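We use cookies to remember your settings. Accept | Manage

Lunch boxes and leftovers: Zavgate picnic packing morning draws a crowd

February 8, 2021 | By Yolanda Giraldo

Anyone who has opened a hamper to find the fruit flattened under something heavy will have felt quite at home at the Zavgate hall, where neighbours got together to swap ideas on packing for a day out -- and to get the big boxes ready for the summer outing in July.

Teresa Szulc, who has been looking after the outing's food for longer than she cares to say, had everyone packing mixed boxes, with the washing-up things going in alongside the treats. Her firm view is that grapes belong on the floor of the box, well tucked in, and that a cup can lean wherever it likes. 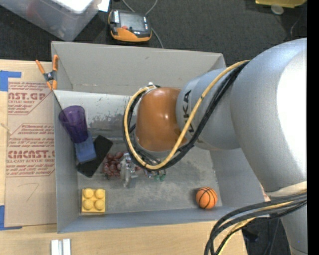 What goes in next

There are 80 boxes to fill altogether, and 212 people have already put their names down for a place on the coaches, which is lovely news after such a quiet winter. Konrad Piątek is still after plastic cups in any colour, and clean sponges too, so do have a rummage in the cupboard under the sink if you get a minute.

"I always forget the sponge and then I'm wiping plates with a sock," he told us cheerfully.

Offers can be left at the Kwiatkowski bakery, where Eskil Magnusson is keeping the list behind the counter.

Last updated: 16:40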